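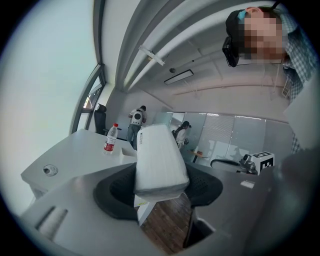

What is the difference between hand demonstration and remote operation?

In a hand demonstration, the demonstrator holds a gripper tool and performs the task directly, while the tool records the motion of the hand and the opening and closing of the fingers. In remote operation, the demonstrator stays at a control station and moves the robot arm itself through a paired controller. Both methods produce recordings from which the arm can later be trained. The Sarnbridge laboratory offers both, and the choice is made by the project lead before the first session is booked.

Which method should a new project request?

Projects that involve picking up, turning, placing or packing small objects are normally assigned to hand demonstration. Remote operation is recommended where the force limits of the arm matter, where two arms must work together, or where the task must be shown from the robot's own reach. Project leads who are unsure may submit the intake form with the method left blank. Ljubica Živković, who manages intake, will propose one.

Who may serve as a demonstrator?

Any staff member or registered student aged 18 or over may apply. No programming experience is required. Applicants complete the safety briefing and 2 supervised practice sessions before their recordings are accepted into the Celer collection. Left-handed demonstrators are welcome and should note this on the form so that a suitable tool can be set aside.

How long is a session?

A standard session is 36 minutes of recording, divided into blocks, with a rest period between blocks. Demonstrators may stop at any time. A session ended early is credited for the blocks completed.

How many demonstrations does a task need?

The number depends on the task and on how much the starting positions vary. The first Celer packing task was released with 1,278 accepted demonstrations. Pilot tasks begin with 20, which are reviewed before further sessions are scheduled. Project leads should not plan on a fixed total until that review is complete.

What makes a good demonstration?

Move at a steady, comfortable pace and complete the task in one continuous attempt. Approach the object from a direction the arm could also use. Avoid steadying the object with the free hand unless the task sheet calls for it. Before closing the gripper, pause briefly so that the start of the grasp is clear in the recording. Start each attempt from the position shown on the task sheet, and vary the placement of the object only within the area specified there.

What happens if I drop the object or make a mistake?

Finish or stop the attempt, then mark it with the "retry" command. Do not delete the file. Unsuccessful attempts are kept in a separate folder and are sometimes used to teach recovery behavior. There is no penalty for retries.

May I use my own objects?

Objects must be approved in advance. Glass, open liquids, food and items with a sharp edge are not accepted. Requests are sent to Nizar Awad at least one week before the session and should include the dimensions and weight of each item.

Am I recorded as well?

The recording equipment may capture people and conversation nearby. Faces are obscured before any recording leaves the laboratory, and sound is removed. Visitors are asked to read the notice at reception before entering. A demonstrator who wishes to withdraw a recording may do so until the collection has been released, by writing to the data office and giving the session number.

Can a session be held outside the laboratory?

Sessions may be held at the Brumberg building by arrangement. Hand demonstration only is available there. The project lead is responsible for confirming that the room has been approved and that its occupants have been informed.

Do I need to calibrate the equipment?

Calibration is carried out by laboratory staff each Monday. Demonstrators perform only the short check that appears at the start of a session. If the check fails twice, stop and contact Struan Geddes at the equipment desk. Please do not adjust the fingers, mounts or markers yourself.

When will I see the robot perform the task?

Training begins after the demonstrations have been reviewed and the project lead has signed the release. Demonstrators are invited to the evaluation runs, which take place in the main laboratory and are announced by email. Results from early runs are preliminary and should not be shared outside the project.

Whom do I contact with other questions?

Write to the Celer program office, attention Kamol Thongdee. Include your project name and, where one has been issued, your session number.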